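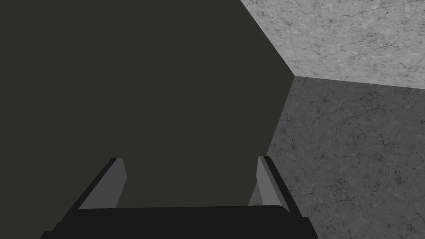 Drying shrinkage in cement-based floor toppings is the main cause of the fine cracking that appears in the first months after a pour. The literature we reviewed agrees on the mechanism, but it is less consistent on how much curing practice matters once the mix design is fixed. Our project compared three curing methods on a single mix. Visual grading was part of the test plan, and it was harder than expected. A mottled gray finish, like the two concrete-textured surfaces to the right of the dark shape, hides hairline cracks well, and a change in tone from lighter to darker gray can be mistaken for a moisture boundary. For this reason all cracks were confirmed under a hand lens before they were entered in the results.

1. Scope

The work was carried out by Noeline Te Moana, Brodie Faulkner and Hemi Mudgway for the second-year materials course. Tipene Sheehan supervised the laboratory sessions. The mix followed the Prekura topping schedule used in the course handbook, with no fibers and no shrinkage-reducing admixture. Strength testing was outside the scope. Two cylinders were cast from each batch and stored, but they were not broken.

2. Specimens

Slabs were cast in steel molds, 200 mm square, to the same nominal depth. Mold oil was applied with a cloth and the excess wiped off. The slabs were struck level with a straightedge, left until bleed water had gone from the surface, and finished with a steel trowel. Faulkner did all the troweling so that finish would not vary between operators.

Length change was measured on separate prisms cast from the same batches. Gauge studs were set in the end plates before casting. One prism from the first batch had a stud out of line when it was demolded, and it was discarded. The remaining prisms were read with a Skivari comparator, zeroed against the reference bar before each set of readings.

3. Curing

Method A was air curing on an open rack. Method B was wet burlap under polyethylene sheet, wetted each morning. Method C was a sprayed membrane compound, Nepia, applied in one coat after finishing. The coverage rate was calculated from the mass of the spray bottle before and after use. Coverage on the first batch was uneven near the mold edges, and the nozzle was changed before the second.

The rack stood in the Brislow laboratory, away from the door. Temperature and humidity were logged. The heating schedule in the building changed in November, after which the room was drier in the afternoon than in the morning. Readings were then moved to 9:00 a.m. and kept there.

4. Results

Air-cured prisms shortened fastest and showed most of their movement early. Burlap-cured prisms moved very little while covered, then followed a curve of similar shape once the sheet was removed. By day 41, the last day of readings, the gap between methods A and B had narrowed but not closed. Method C fell between the other two. Its spread was wide, and the first-batch prisms accounted for most of it.

Cracks were found on the air-cured slabs only. They started at the corners and ran inward. No crack could be felt with a fingernail, and none was visible to the unaided eye from standing height.

5. Sources of error

The comparator readings depend on how the prism is seated, and roughly 3 percent of them had to be repeated. Mudgway and Te Moana shared the readings, and no check was made for a difference between operators. The slabs were unrestrained, so the cracking reported above comes from moisture gradients within the slab. A topping bonded to a stiff base would be expected to crack sooner. Przemysław Pawłowska raised this point at the interim review and suggested a ring test, but the molds were not available in time.

6. Further work

The membrane series should be repeated with the second nozzle only. A ring test should be run on the same mix. The stored cylinders remain in the curing tank under the group's label and can be used by next year's class.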